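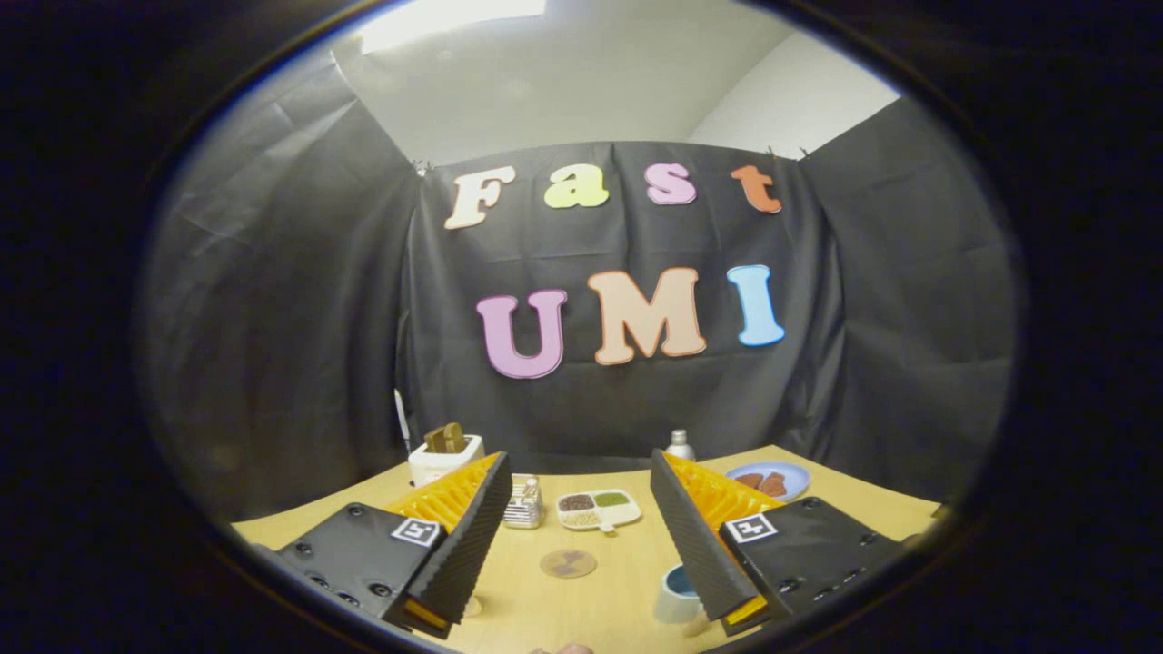 TIDDALE, March

Bresby, the company that has spent nine years persuading people to hang cloth from things, today announced the Grurnevcombe, a folding backdrop kit for community theaters, school picture days, craft fairs and any other event held in a room that was built for something else.

The Grurnevcombe comes in black. Customers who ask about other colors will be told that it comes in black.

"We did look at burgundy," said Mireille Fakhoury, founder of Bresby. "We looked at it for most of a winter. Burgundy shows lint, it shows chalk, and under a ceiling light it looks like the inside of a steakhouse. Black shows lint too, but people forgive it."

The kit contains four fabric panels, a set of jointed poles, a bag of clips, and a second bag of clips for when the first one goes wherever clips go. Three of the panels make a back and two sides. The fourth is a spare, and early customers have already used it as a tablecloth, a piano cover and, in one case, a very serious picnic blanket. Bresby takes no position on the picnic.

Setup needs two people and no tools. The instructions fit on one side of a sheet of paper. The other side is taken up by a drawing of what the poles look like when they have been put together wrong, which the company describes as its most requested document.

The name comes from the village hall where Fakhoury hung her first curtain, for a production of a play whose title she declines to give. The curtain came down during the second act. The audience applauded, and she has said that she remains unsure what for.

Lettering is sold separately. Bresby's own advice on the subject, printed inside the lid of every kit, is to cut letters larger than seems polite, to lay the words out on the floor before pinning anything, and to have them read aloud by somebody who did not cut them. The company arrived at this last step after a retirement party in Tiddale for a man named, according to the wall, Grham.

The first production run is 500 kits. A share of them will go to the Dabbas, a lending library for stage and party equipment that lets local groups borrow what they would otherwise buy, use once and store under a bed.

"Our members borrow a fog machine and bring it back on time, every time," said Huiling Luo, who manages lending at the Dabbas. "Curtains are different. Curtains come back in the spring, folded by someone who was angry. I asked Bresby for a panel that could survive that, and I think they took it as a personal challenge."

To that end, the panels are machine washable and may be put away in any state short of damp. Creases are expected. Bresby tested several methods for getting rid of them and recommends hanging the cloth the night before, or dimming the lights.

The Grurnevcombe goes on sale at the end of March, directly from Bresby and at the Tiddale workshop, where the door is open until 4 p.m. and the bell does not work. Replacement clips can be ordered by the bag. Existing owners of the company's earlier backdrop may trade in their poles, in whatever number they still have.

About Bresby

Bresby makes curtains, drapes and portable backdrops for small stages and smaller budgets. It is based in Tiddale, above a shop that sells blinds, with which it is on good terms.

Press contact: Mireille Fakhoury, Bresby, Tiddale. Sample panels are available to reviewers on request, in black.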